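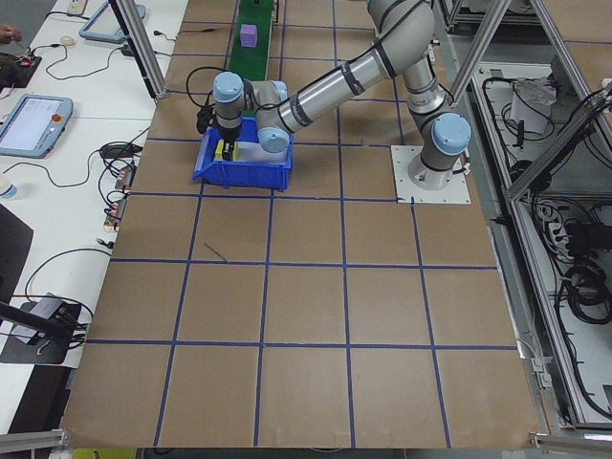 **Cartón y cinta azul para una mesa de taller: ¿solución o parche?**

**tibor_vass:** Llevo desde mayo peleándome con la superficie del taller que compartimos en Zaltesen. Primero fue melamina (se rayaba con mirarla), luego un tapete de corte que costó como si lo hubieran tejido a mano. Al final forramos todo con cartón marrón y lo cuadriculamos con cinta azul, y oye, ni tan mal: la caja azul de las piezas tiene su sitio, la mitad de abajo se queda despejada y los cables se pelean entre ellos en la mesa blanca de al lado. Mi duda es cuánto aguanta esto antes de parecer el suelo de una mudanza.

**arnout_c:** Aguanta lo que tarde alguien en apoyar un café. En Loltholm tuvimos cartón dos meses y acabó con más anillos que una joyería.

**tibor_vass:** Aquí el café está prohibido. En teoría.

**loltholm_norte:** Yo discrepo de Arnout, para variar. El cartón se cambia en una tarde y cuesta cuatro perras. Lo que falla es la cinta: si la dejas demasiado tiempo, al quitarla se lleva media superficie y el pegamento se queda a vivir.

**arnout_c:** Pues entonces cambias el cartón, vuelves a medir y vuelves a encintar. Enhorabuena, te has buscado un segundo empleo.

**loltholm_norte:** Con una plantilla no se mide nada. Yo marco los cruces a lápiz y tiro la cinta de lado a lado. Lo tuyo es pereza con argumentos.

**arnout_c:** Es mi especialidad. Aun así, un tablero decente de Van Leeuwen y dos líneas de rotulador y te olvidas.

**tibor_vass:** Rotulador, dice. Con la de veces que hemos cambiado de idea sobre el tamaño de los cuadros, aquello parecería papel milimetrado.

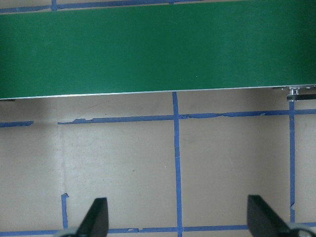
**mirta77:** ¿La cinta de pintor se puede dejar puesta todo el verano?

**loltholm_norte:** Depende de la que compres: mira en el envoltorio cuántos días promete y quítala antes, sobre todo si le da el sol. La barata se reseca y sale a trocitos.

**mirta77:** Gracias. La mía no trae envoltorio, la heredé de mi cuñado.

**arnout_c:** Entonces ya va por su segunda vida. Suerte.

**cikuson:** Llego con la pregunta aburrida: ¿qué gramaje de cartón? El fino se comba y el doble canal deja un escalón en las juntas que engancha todo.

**tibor_vass:** Doble canal, y las juntas a tope, sin solapar. Gasté unos 100 euros entre cartón, cinta y un cúter nuevo, porque el viejo apareció abriendo latas.

**arnout_c:** 100 euros en cartón. Y el caro era el tapete.

**tibor_vass:** El tapete costó más, y además olía a neumático. Si en septiembre sigue plano, te invito a una cerveza.

**arnout_c:** Lejos de la mesa, supongo.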